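Rolley House Tableware Gallery

The Rolley House dining service is in regular use at residents' meals and public receptions. This page presents pieces from the white and gray ware with the dark rim, known in the house inventory as the Jafri pattern. Entries were prepared by Zarmeena Siddiqui and reviewed by Atif Soomro.

Large shallow bowl
The broad interior is a pale off-white, edged with a narrow brownish-black band. Bowls of this form are set out for shared dishes.

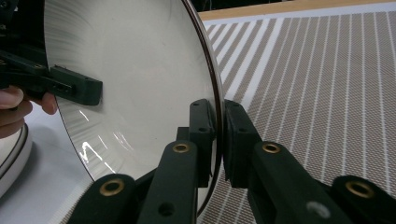

Round plates
The plates are ceramic, with a glossy glaze. Soft gray brushstrokes run inward from the rim and leave a lighter center. 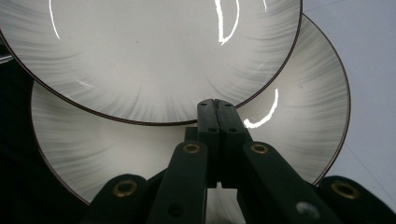 Two plates of matching design, each with a thin dark brown rim line.

Round dish
The gray streaks are densest near the outer walls and fade toward the flat center. The rim line is a dark reddish brown.

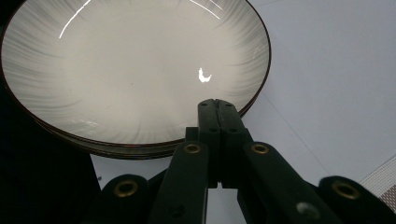

Viewing and loans
The service may be viewed by appointment in August. Loan requests should be addressed to Usman Mughal and should quote inventory number 853.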